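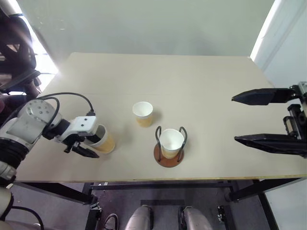
The stop button was on the wrong side of the table. I keep coming back to that, because everyone else at Weretier wants to talk about the gripper.

Quick version. March, paper cup work, two arms. Left arm takes a cup, tips it, hands it across. Cup 2 goes in the wire holder. We'd done the run 1000 times by then and people had stopped watching it properly, me included. Then the left gripper closed on a cup and didn't stop closing. Cup folded. Fine, it's a paper cup. But the arm carried on to the handover as if it still had a good cup, the other arm came in to meet it, and the two of them leaned on each other for 8 seconds. Motors whining. Jerome Baluyot had to walk round the whole table to reach the button.

Eight seconds doesn't sound like much. Stand there for it.

The report says "grip force fault, left hand, sensor reading lost". True as far as it goes. Sensor went quiet, the software took quiet to mean zero, zero means not gripping yet, so squeeze harder. Angelica Dizon found that in an afternoon and fixed it the same day. Good work, no complaints. No reading now means stop.

My complaint is with where the report ends. One line about the software, case closed, back to running. Nothing on why the arm went ahead with a handover when it had no idea what it was holding. Nothing on the button. Nothing on why a person has to walk past two moving arms to switch them off!

I've heard the arguement that it was only a cup. The Ceseo people said it, and someone from Lahlou said it again on the call. Well, yes. We use paper cups so that mistakes are cheap. But a cheap mistake is still a mistake, and the same arms with the same code are meant to go to Grilania next, where they'll be handling glass with staff stood close by. Is it only a glass then? Only a hand?

What I'd want before anyone signs it off. A stop button on each side, in reach of a chair. An arm that checks it has the thing before it moves the thing. And crushed cups written down, every one. I went back through our notes and a squashed cup gets put down as "reset" or doesnt get put down at all. So we can't say if this had happened before. I think it had. Can't prove it, and that bothers me more than the sensor does.

Jerome has moved the button, by the way. Did it himself, with a longer cable and some tape. It's still not in the report.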